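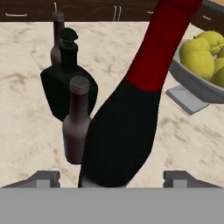 Fig. 1. Simulated counter, bottle between the gripper fingers.

August — Francine Robichaud

Unit notes: bar and kitchen work at the Westthorpe hotel

Before the change, two porters cleared and restocked the counters by hand. Management now plans to give the bottle handling to an arm, and staff were asked to help test it in simulation first.

Points to note:

Bottles of different heights stand close together, as in Fig. 1. Porters judge the gap by eye. The arm needs it set out in advance, so someone has to write that down. At Westthorpe this fell to Iestyn Landeg, a porter for 12 years. His pay grade did not change until he asked.

Lifting goes down. Checking and resetting go up, and they are harder to see on a rota.

For the seminar: read the Landeg interview and list the tasks that have no name in the old job description — 30 minutes, in pairs.

Contact: Francine Robichaud, Room 50 | © Jorstead College | Back to top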